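Simulation rules for bimanual tidy-up tasks: start pose and scene freeze
Forum: Evaluation practice
13/06/2025

postma_bench
We are redrafting section 4 of the Midon task rules, the part that covers what must be fixed before a simulated episode counts. The present wording says only that the scene "should be equivalent" between runs. Two labs read that differently in January and their scores can't be compared.

Proposed wording:

4.1 Both grippers start clear of the furniture and of every loose item.
4.2 Room geometry, wall art and door state are frozen for the whole evaluation set.
4.3 Loose items are respawned from a stored seed and left to settle before the clock starts.
4.4 Any episode in which an item falls through a surface is void and is logged as void.

The bedroom set is the one that causes most of the arguments.

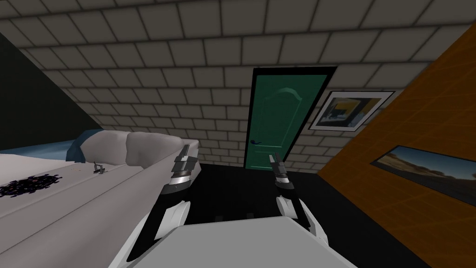 Bedroom set, head view: bed to the left, closed green door at the back.

4.3 is the expensive one. We reran 3,652 episodes with a settling period of 300 simulation steps, and 2,037 of them had at least one item still moving when the old rules would have started the clock. Small pieces in a heap are the worst case.

gorau
Agree with 4.1 and 4.4. I don't agree with 4.2. If the pictures and the door never change, a policy can learn the room and ignore the items. Freeze the geometry, vary the textures.

postma_bench
Texture variation belongs in the robustness track. Section 4 is the baseline track. Mixing them is how we got into this.

gorau
Then say so in the text. As drafted it reads as a rule for both.

postma_bench
Fair. I will add "baseline track only" to 4.2.

On item lists: every loose item has to be declared, including the ones nobody is asked to move. In the head view below, the dark pieces and the upright grey object are easy enough to find on the bed. The flat white rectangle near the left edge hardly differs from the bedding, and an undeclared item like that would spoil any contact log.

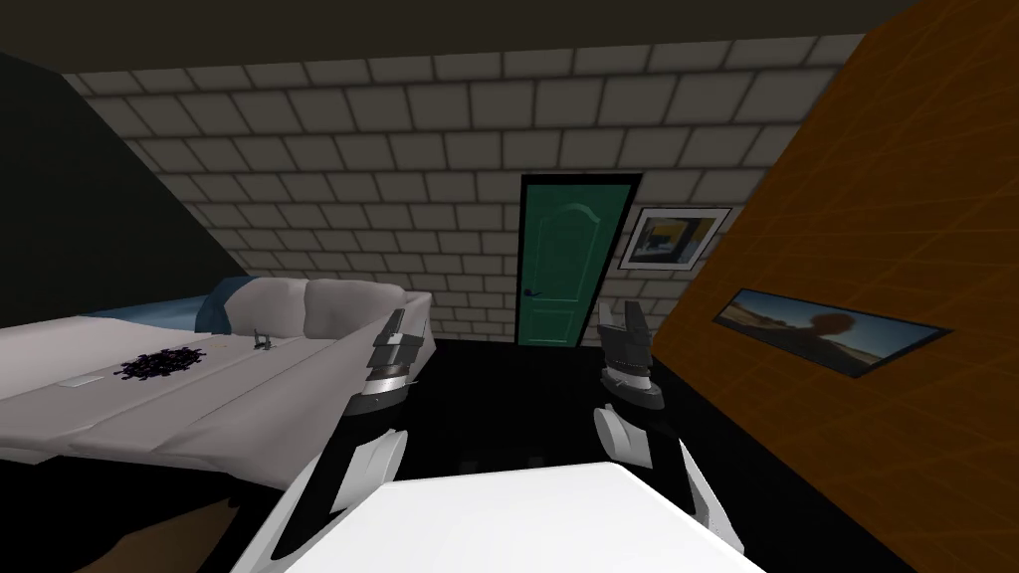

drarnance: Declaring items is fine, but who checks the list against the scene file? We submitted a set last time with two items missing and it passed review. I would want a script for it, run by the host and not by the lab that submits.

postma_bench
A script exists. It compares the declared list with the scene file and fails on any mismatch. It does not yet handle items with no collision shape.

drarnance
Those are the ones we missed.

postma_bench
Noted, will raise it as a blocker for the release.

Last point, wrist views. The draft asks for every camera stream to be stored, even where the policy reads the head view only.
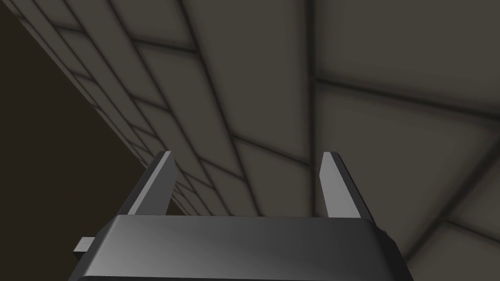
Storage is the usual objection. I would accept a lower frame rate for the wrist streams as long as the timestamps match the joint log. Dropping them altogether makes it very hard to settle a disputed grasp afterwards — the head view often has the forearm in the way.

gorau
Lower rate is acceptable to us. Please put a minimum in the text, otherwise someone will submit one frame per episode.

drarnance
Same view. Still against 4.2 for anything beyond the baseline track.

postma_bench
Revised draft of 4.2 and the wrist clause to follow in this thread. Comments on 4.1 and 4.4 are closed unless someone objects.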